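In March I moved to a smaller flat, and since then I am trying to learn how to bake bread properly. My grandmother baked every second morning and never weighed anything. I weigh everything. My favourite recipe uses 464 grams of flour, and I don't dare to make it 460.

The first loaves were heavy and grey in the middle. My neighbour Karim Khasawneh tasted one and said kindly that it had "a strong character". He told me to leave the dough for 16 hours in the fridge – I was leaving it for four. 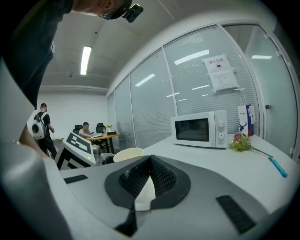

The longer rest changed the flavour more than I expected. It became a little sour, like the bread from Moussa, the bakery near my old street, where I used to queue before work. The crust still worries me. My oven is old and the left side is hotter, so I must turn the loaf two times, and each time I lose some of the steam.

Next I want to try rye. Karim has promised me a jar of his starter, if I bring back the jar from last time.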